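Stirnura Hand-Held Gripper
Open Day and Demonstration Visits

Product code: 479-H
Supplied as: single or matched pair
Sold and serviced by Elel

The Stirnura is a two-finger parallel gripper that a person carries and works by hand. It is used to record how people pick things up and put them down, so that the same task can later be taught to a robot arm fitted with the same fingers. Most customers buy the pair, one for each hand.

We hold an open day for anyone who wants to try the grippers before ordering. The next one is Wed 22 January at our Itetti showroom. Doors open at 10 and the last session starts at 3. Coffee and sandwiches are provided. If you can't make that date, there is another open day in March, and we also do demonstration visits at your own site.

What we show

The main demonstration is clearing up. Used food packaging is picked up with the grippers and moved into a bucket. We chose this task for the open day because packaging comes in every shape. A carton has flat sides and corners to hold. A crumpled box gives way when you close on it, and a thin wrapper can be hard to find an edge on. Visitors get a fair idea of what the fingers can and can't do.
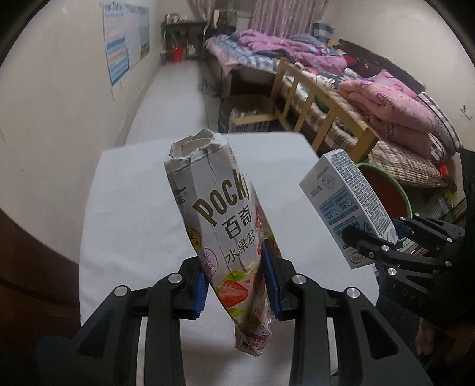
Each visitor gets a 20-minute turn with a pair of grippers. Venla Kallio runs the sessions and will start you on one hand. Most people want to grip too hard at first. Close the fingers until the item stops slipping and leave it there. Once that feels normal you can take the second gripper and work with both.

You are welcome to bring items from your own work. Past visitors have brought seed packets, bandage rolls and small machine parts. Please leave glass and anything sharp at home.

The finger pads

The pads are textured and come in blue as standard. They wear with use and should be treated as a spare part. A replacement set is listed under code 90-P. Pads can be changed at the bench with the small driver that comes in the case, and we show this at the end of every session — bring your own grippers if you already have a pair and want them looked over.

Demonstration visits

For a visit to your site we need a table, some clear floor next to it, and a bucket or bin of the kind you normally use. Aino Honkanen handles the bookings and will ask for a short list of the objects you want to handle. A visit takes half a day. We bring two pairs of grippers so that two people can work at the same time.

The room doesn't have to be a lab. Ordinary rooms with ordinary furniture are fine, and many customers prefer to see the grippers used in the kind of place they plan to record in.
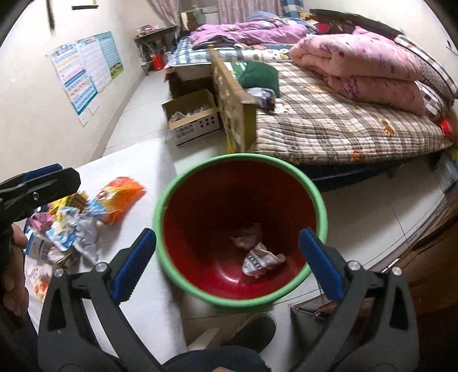 Do I need to own a robot arm to come to the open day?

Anyone can come, with or without one. The grippers are worked entirely by hand during the sessions. If you do have an arm, bring the make and model and we can talk about mounting.

Prices and ordering

Site visit, half day: 203 euros, taken off your invoice if you order a pair
Matched pair with case: 664 euros
Open day: free, booking required

Orders placed at the open day ship from our Sjöberg warehouse. Single grippers are priced on request. To book a place, contact Aino Honkanen at the Itetti showroom and say whether you would like a morning or an afternoon session.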